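Notebook, July, bench 2, entry started 09:40

Block set and bin, continued from the previous page. The Wasard blocks are back from measuring. Long edge is within tolerance on every piece except one red, which is over by 0.2 mm at one end. Burr, most likely. Filed it, remeasured, fine. Marked the end face with a pencil dot so it can be found again.

Mass check on the Habte scale, tared with the paper tray on it. The green block I weighed first came out at 293 g. Repeated after lunch, same reading. Did not weigh the others twice.

Bin floor: the scratches are getting worse toward the middle. Ran a fingernail across them and most can't be felt. Two can, and a block set down on edge over either of those will rock slightly. Letay Lencho wants to turn the bin end for end so the worn part sits under the rear. I would sooner put a sheet down, but the Pollport sheet we have is too narrow and curls at the corners. Left as is for now.

Layouts: still placing blocks by hand from the list in the Vever folder. Layout 5 has long reds and dark greens mixed, one green lying along the rear wall and the other near the left wall with a red close beside it. The wall pieces are the awkward ones. Anything resting against the foot of a wall has no clearance on that side, and the gap at the corner changes with how hard the block was pushed in.

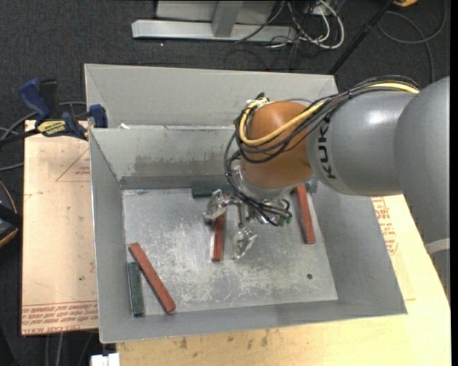
How much clearance should a block have from the wall?

At least the thickness of one finger, plus 2 mm. For layouts that deliberately put a block against the wall, write "wall" in the clearance column and leave the number out.

Lighting: bare metal throws a glare when the blinds are open. Dark green reads close to black in the corners by late afternoon, red is fine all day. Set the lamp to 700 lux at the bin floor with the blinds shut and noted the dial position on the tape.

To do:
order a wider sheet, matte
weigh the reds
recheck the filed block after a week of use
ask Letay which end of the bin she calls the front

Stopped 16:15. Blocks left in the bin, list back in the folder.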